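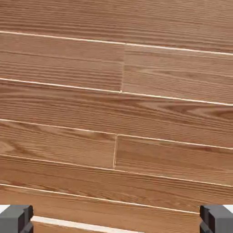

Floor tips for the simulator bench

Notes for club members setting up a wood floor under the gripper in simulation. Collected by Yavuz Akbulut, last edited 2019-12-08.

Board layout. Stagger the butt joints between rows. If the joints line up, the matching code locks onto the wrong row and the reported position jumps by one board. Mix full-width boards with split rows.

Seams. A pale seam on honey-toned wood gives the edge detector plenty of contrast. Keep seams thin. A broad white strip near the fingers reads as a separate surface, so mask it before you run the line fit.

Angle. Tilt the wrist slightly so the seams slope. With perfectly level seams the October build returned zero for rotation and we could not tell a good reading from a failed one.

Grain. Arched grain produces short false edges. Drop any segment under 30 pixels. On the Erdem test set this removed 581 segments and no real seams.

Fingers. Both gripper fingers stay in the lower corners of the wrist view. Mask them with two fixed boxes and add a margin of 5 pixels. Redo the boxes if you change the opening width.

Texture blur. Fine grain goes soft at close range. Raising the texture resolution did not help the line fit and took the load time to over 8 seconds on the old Jakell machine. Leave it at the default.

Saving. Name the floor file after the board pattern and put the seam width in the first comment line. Zdzisław Gajewski has the merge rights for the Brurkano folder; send him changes before the practice round.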